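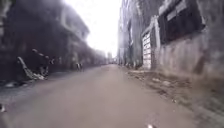 Nyokabi Nyamweya asked us, after reading the first version of this card, why a method which is meant to find the edge of a road should be tested in streets where the road has hardly any edge. It was a fair question and the old text did not answer it. The section "Why these streets" was written again for her.

Skondetti: ground labels for small robots in narrow streets

Contents

1. What is in the release
2. Why these streets
3. How the method works
4. Results
5. Known problems
6. Files and use
7. People and contact

1. What is in the release

Skondetti is a method for finding the ground on which a small wheeled robot can drive, using one forward colour camera and no laser. This release has 3361 labelled frames, the training code, and the weights of the model we report below. For training we used 2000 frames. The others are divided between validation and test, and the lists are in the folder "splits". Please do not mix them, as neighbouring frames from one street look very much alike and the scores will become too good.

Every frame has one label map with four values: drive, avoid, wall and sky. Bare earth is "drive" if the robot can cross it at walking speed. Rubble is always "avoid", also when it is low.

2. Why these streets

Most methods for road finding learn from painted lines and kerbs. When these are missing, the model often takes the change of colour between paving and dust as the border, and then it gives away half of the ground that the robot could use. In narrow streets this matters, as the robot may need the dirt side to pass a person.

We therefore chose streets where paving and earth run next to each other with no clear step, and others where there is no paving. The walls on both sides are the more reliable sign. They run towards one far point, and the base line of each wall can be followed for a long distance even when the surface is confusing.
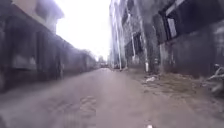
The second reason is blur. A small robot shakes, and its exposure time cannot always be short. We did not remove blurred frames from the set. A cleaned set gave us a model that worked well on the desk and badly on the wheels, and we lost most of March before we understood this.

3. How the method works

The model has two outputs. The first one estimates the far point of the street. The second one gives the label map. Before the second output is computed, the features are arranged in rays which start at the far point and go out to the borders of the image. Along one ray, motion blur from driving forward makes a streak but does not mix ground with wall very much. Across the rays the detail is kept better, and there we look for the base of the wall.

If the far point is uncertain, the rays are not used and the model works as a normal network. The limit for this is the setting "far_min" in the configuration file. We advise to leave it as it is until you have tried your own camera.

The training runs for 60 epochs. More epochs did not help on validation.

4. Results

We compare with Joubert, our earlier model, which has the same size but no rays. Skondetti is better on blurred frames for the classes "drive" and "wall". On sharp frames there is no difference that we would defend. For "avoid" the gain is small, and on test streets with many small stones Joubert is a little better. We repeated the training with different seeds and the order of the two models stayed the same, except for this last case.
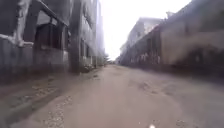 The result for "avoid" needs some care from the reader. Potholes and loose gravel are difficult also for the people who label. Salim Rweyemamu and Jabari Urio labelled the same part of the test set separately, and they disagreed more about the depth of holes than about anything else. Where they could not agree, the pixel is marked "ignore" and is not counted in the score.

5. Known problems

A bright sky can pull the far point upwards. It happens more when the street ends in haze.

Streets that bend are few in the set. The model will put the far point on the outer wall of the bend and the rays are then wrong.

There is no night data and no heavy rain.

A person far away is labelled "avoid" and has no class of his or her own. Do not use this model as the only safety system for people.

6. Files and use

frames: the colour images
labels: one map for each frame, same name
splits: lists for train, validation and test
tools: conversion from the Brunirard label format

Run "check_labels" first. If it reports a missing map, the download was not complete. After this, "train_rays" starts the training and "eval_rays" writes one table for each class, with blurred and sharp frames in separate columns.

7. People and contact

Method and code: Mwajuma Mfinanga, Reinaldo Caldeira
Labels: Salim Rweyemamu, Jabari Urio
Robot and driving: the Mudton group

Corrections to labels are welcome. Please send the frame name and a short note on what is wrong. We change the maps only with a new version number, so that older results can still be repeated.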